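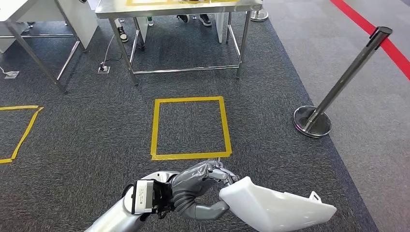
Robots coming to our packing area -- what does it do to the people already there?

Asked in: Work and Workplaces
Tags: automation, warehouse, rosters, retraining
Posted 22/09/2022

Hi all, long post, sorry in advance. I work on the kitting side of a place that makes and sends out plastic housings and covers for appliances. There are 65 of us across two shifts. My job, if you've never done kitting, is mostly picking the right moulded part out of a tub, giving it a look over for scuffs and flow marks, and putting it in the right spot for the next person. Over and over. I've been at it long enough that my hands do it while my head is at the shops.

Last month we got told the company is bringing in two humanoid robots from an outfit called Narkon, to do some of the part handling. There was a meeting, there was a slide show, there were sandwiches (good ones, which made everybody nervous). The line from management is that no jobs are going "as a result of the trial". I noticed the last four words and so did everyone else at my table.

What I want to know from people who've been through it is what changes day to day. I can find a million articles about whether robots will take all the work by such and such a year and I don't care about those. I want the small stuff. Do you stand next to the thing? Does somebody have to feed it parts all day, and is that somebody going to be me? Do your rates change? Did your breaks change? We're on a target of 700 pieces a shift at my station and I'm worried that if the robot does the easy shapes, I'll be left with all the fiddly ones and the same 700.

Also they've asked for people to put their hand up to be "robot leads". It's an extra allowance but they haven't said how much. Worth it or a trap?

I'm not against it, by the way. My wrists are shot and there are days I'd happily hand the whole lot over. I'd just like to know what I'm walking into.

Thanks if you made it this far!

Edited to add: a few people have asked, we are covered by a site agreement, it's up for renewal next year. And no, I'm not saying which company, so please stop guessing.

3 answers

Answer 1 (accepted by the asker, 41 people found this useful)

I can help with this one! I was in your shoes at a plant that used to be called Vilolell, making vacuum cleaner bodies and the like. We had one robot to start, then three. I was a robot lead for the first stretch and I'm back on an ordinary line now, by choice, so you're getting both sides.

Take the standing next to it question first. In our case, no, not for a good while. They had the robots off on a patch of carpet with tables, and the drop zones were just squares of yellow tape on the floor. If you're imagining something out of a film, lower your sights. A huge part of my first few weeks was tape. Putting it down, pulling it up, putting it down a hand's width to the left. There was a red line and you didn't cross it while the thing was live unless you were signed on. People from the floor would wander over in their break and stand at the edge to watch it pick up one white cover and put it in a square, and then wander off again fairly disappointed.

What the work looked like for me as a lead:

Setting out the parts at the start, the same way each time, and writing down when it wasn't the same way.
Watching. So much watching. You'd think watching is easy on the body and it's murder on the lower back, ask for a stool on day one.
Picking up what it dropped. Glossy plastic is a pig of a thing to grip, you'll know that already with gloves on, and curved glossy plastic is worse.
Telling engineers things that you thought everybody knew. For instance that you hold a cover by the thick edge so you don't leave a print on the show face. It had never crossed their minds. I spent a whole afternoon on how to hold things.

That last one is where I'd push if I were you. You know a heap about those parts that isn't written down anywhere, and once you've told them, they've got it. I don't mean be cagey, I loved that bit, I've never had anyone at work so interested in what I do. But get the allowance in writing before you have that afternoon, and get your name on whatever they type up. I didn't, and when pay review came round there was nothing to point at.

Now the 700. You're right to worry. This is exactly what happened to us. The robot got the big plain covers, which were our breathers, the ones where you'd make up time. We kept the clips and hinges and the part with the tab that snaps if you look at it. Target stayed where it was. It took us until the next agreement to get it split by part family, and by then a few good people had left over it. If yours is up for renewal next year your timing is a lot better than ours was. Start keeping a note now, before the robots come, of how many of each shape you do in a shift. A notebook is fine. We had no "before" figures and the company did, so guess whose numbers got used.

Breaks: no change on paper. In practice the leads' breaks got eaten because the robot would fault just as you were heading off and there'd be a visitor waiting to see it go. Have a second lead. Insist on it.

Jobs: we didn't lose anybody in the trial. After the trial the casuals stopped getting called, quietly, over a winter. I'm not saying that'll be you, but when they say "no jobs" ask if that means hours too, and ask if it covers labour hire.

Is it worth doing? I'd do it again, with the paperwork sorted. It was the most interesting I've found work in years and my wrists came good. I went back to the line in the end for the company, I missed having someone to talk rubbish with at the next bench.

 Comment from the asker: This is gold, thank you so much. I started the notebook this arvo. Did the lead allowance stay when you went back to the line?

 Reply: Nope, dropped off the very next pay. Another one to get in writing!

 Comment: Seconding the stool.

Answer 2 (12 people found this useful)

I'm on the other side of the fence a bit -- I do rosters and safety paperwork at a distribution centre, Samarakoon site if anyone on here knows it, and we've had arms and carts for ages but only lately the walking-about kind with hands.

Most of what's been said above I'd agree with. A few things from the paperwork end.

You have a right to be consulted before it's switched on near you, and a slide show with sandwiches might not count. Depends where you live, so check with your own regulator or your delegate. Ask to see the risk assessment. Ask who wrote it and whether anyone who does your job was in the room. I've been handed assessments for a job where the writer plainly hadn't watched a single shift of it.

Ask where the robot zone is going to go. It sounds petty. But the floor space comes from somewhere, and at ours it came out of the walkway to the lunch room, so everybody had to go the long way around a row of barrier posts. That caused more bad feeling than anything the robot did. We got it moved in the end but only after months of grumbling. Look at cables too. Anything new brings cables and people park tables over floor outlets and then it's a trip hazard with my name on it.

On feeding it parts: yes, someone will. We call it tending. Make sure it's rotated. If you get stuck tending for a full shift you'll go spare, it's slower than doing the job yourself and you've got nothing to show for it at the end. Two hours on and then swap is what we settled on, and I'd fight for shorter.

The one thing I'd disagree on with the first answer is the notebook. Keep it, sure, but get the team leader to sign the page now and then. A private notebook is easy to wave away.

And for what it's worth we've had good come out of it as well. We had a fellow who'd been on light duties for ages who took to the robot work like anything and he's full time on it now. Two of the night crew did the short course the supplier ran (ours was Vatulov, not the one you've got) and both moved up a pay level. The course was in September and they had to ask for paid time to do it, it wasn't offered. So ask.

 Comment: our walkway went too!! what is it with walkways

 Comment from the asker: Hadn't thought about the floor space at all. There's only one spot it could go and it's right beside the first aid room, so I'll be bringing that up.

 Reply: Bring it up in an email so there's a date on it.

Answer 3 (2 people found this useful)

they said the same to us about no jobs going. it was a palletiser though not a humanoid so maybe different. ours did 1353 cartons on its best day and they put the number up on a poster in the tea room like it was employee of the month. then it was broken for a fortnight and we did it all by hand again and there was no poster for that.

the robot leads at ours were all people the boss liked already so if they're asking for hands up properly thats something

wouldnt stress too much about year one. they are slow to start with. its when they come round asking if it can run over the weekend that you want to be paying attention

 Comment: What brand was the palletiser?

 Reply: no idea mate it was orange

This question has been viewed 1000 times. Answers are the views of the people who wrote them. For advice about your own workplace, contact your delegate or your local workplace regulator.

Related questions
Can my boss change my duties during a trial period for new equipment?
Allowance stopped after I changed stations, is this normal?
Sore wrists from repetitive work -- what helped you?
How do I ask for a copy of a risk assessment without making it weird?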